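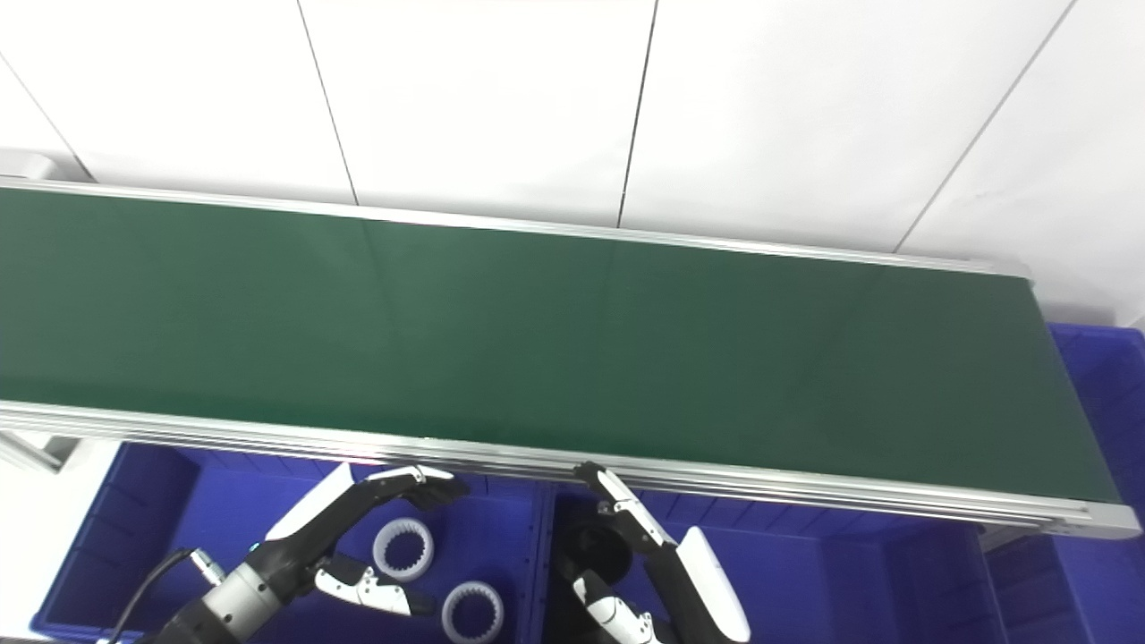 By Treasa Tully
Plant and Equipment | Interview | January

When Dymphna Nic Giolla was asked to prepare the capital request for a humanoid unit at the Doherty sorting hall, she began with the furniture. The conveyor, the bins and the floor beneath them had been bought over several budget years, and no single record showed what the hall contained.

"The robot was the line everyone wanted to discuss," said Nic Giolla, who is head of equipment planning for Wareo. "My first concern was the station. If the belt is at the wrong height for the hands, the purchase price of the hands is of limited interest."

The station now in use places blue plastic bins beside and below a green belt carried on an aluminum frame. The two-handed unit stands at the near side of the belt. White toothed rings are among the parts held in the bins. According to Nic Giolla, the company kept its existing bin type as a matter of policy, and suppliers were told so in the first letter.

"We own a great many of those bins, and they move through four departments," she said. "A supplier who required a special tray was asked to price the trays for all four. Two of them withdrew the requirement."

The request went through three drafts. The first, at 71 pages, was returned by the finance office with the comment that it treated the robot as a single item. The final version separated the cost into the unit, the hands, the station, the safety assessment, training, and a reserve for spare parts. Senan Corrigan, the finance officer who reviewed it, said the change made approval possible.

"A hand with jointed fingers wears differently from a forearm or a base," Corrigan said. "I could not approve one service life for the whole machine. We now write the hands off over a shorter period, and the replacement pair appears in the plan in year three, where people can see it."

Corrigan also asked that cables and connectors be listed separately. He described them as small sums that had been missed in earlier automation projects at the company and had then been charged to general maintenance, where they were difficult to trace.

The planning group considered a fixed gripper, which would have cost less at the outset. Aoife Ní Bhriain, who manages the hall, said the comparison depended on the range of parts. Her department handles 127 part numbers, and 97 of these were judged suitable for a five-year plan. The remainder are due to be discontinued or are too heavy.

"For one part, I would have bought the gripper and gone home," Ní Bhriain said. "We change over so often that the tooling cost caught up with us in the second year of the model. I did ask for that calculation to be done twice."

She was less satisfied with the schedule. Delivery of the frame extrusions took longer than the plan allowed, and the safety assessment could not be booked until the frame was in its final position. She has asked that future requests show these two items in sequence, with the waiting time stated.

A second station, at the Drirura site, is under review. Nic Giolla said that request will be shorter and will include a full measurement of the floor, the belt height and the reach to each bin before any supplier is invited to quote. It will also carry a training budget of 111 staff hours, a figure the first request did not contain at all.

Asked what she would advise a colleague preparing a similar plan, Nic Giolla referred to the service contract. "Read the response times with the people who work the evening shift," she said. "Ours covered office hours, and we had to pay to amend it."

The Drirura request is expected to go to the finance office once the floor survey has been completed.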